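How to wash a fleece blanket so it stays soft

Written by Assunta Fiore, August 2021

I have washed fleece blankets for many years, first at home and later for the small guest house in Cillmont. In the beginning I ruined a few. They became flat and scratchy, and the long-haired ones got hard little balls on the surface. The method on this page is the one I use now.
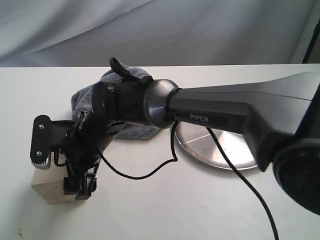
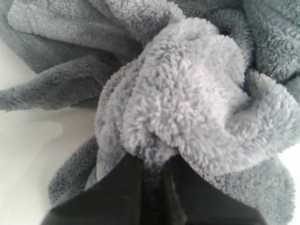
Can I use fabric softener on fleece?

It is better to leave it out. Softener puts a thin coat on the fibers, and after several washes the coat makes them stick together. The blanket then feels heavy and a little greasy, and it takes longer to dry. If you want more softness, put half a cup of white vinegar in the softener drawer. The smell goes away when the blanket dries.

What you need

A mild liquid detergent. I buy Ustutex, but any liquid for delicate clothes will do.
White vinegar.
A soft brush, for example a baby hairbrush.
A drying rack, or two chairs with the backs turned to each other.

Before washing

Take the blanket outside and shake it well. Crumbs and hair come off much easier when it is dry. Look at both sides for stains, and put one drop of detergent on each stain. Rub with your finger, do not use a hard brush. Wait 12 minutes.

If the blanket has a zipper or buttons (some sofa blankets have them), close them and turn the blanket inside out.

Washing

1. Put the blanket in the machine alone, or with other fleece. Never with towels. Towels leave lint, and fleece holds on to lint very strongly.
2. Use cold water and the gentle program.
3. Take half of the detergent that the bottle says. Powder I do not recommend, it stays between the fibers.
4. Choose the lowest spin. My old Girositz machine has only two speeds and the slower one is good enough.

A big double blanket needs space to move. If you must push it in with your knee, the machine is too small, and you should wash it in the bathtub or take it to a laundromat. In Cillmont I go to the Costa laundromat, where Maxine Fairweather lets me use the large washer in the back row.

Drying

Hang the blanket over two bars of the rack and not only one, so that the air can pass in the middle. Keep it away from radiators and strong sun. In June mine is dry in one afternoon, in winter I leave it overnight.

If you use a dryer, choose the setting without heat. Warm air is what makes the tips of the fibers melt and curl up — after this there is no repair, only scissors.

Brushing

When the blanket is almost dry, brush it lightly in one direction. For sherpa and other curly kinds, only lift the curls with your fingers. A brush pulls them open and they do not come back.

Storing

Fold it loosely and put it in a cotton bag or an old pillowcase. Plastic bags keep the damp inside. Do not put heavy things on top, and shake the blanket once before you use it again.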